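So the cube is back out again! I found it in a drawer in December and thought I'd give it one evening, and well, around 3 weeks later I'm still at it (my tea goes cold every single time). Soledad swears by learning the white cross first, and she's been very patient with me on the phone.

I keep it on the round brown tray now, so it doesn't wander off under the couch. 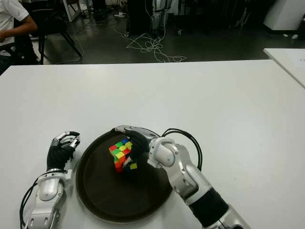 Last night I got one whole side done and then lost it again trying to fix a corner. Roy says to write the moves down, so I've started a little notebook.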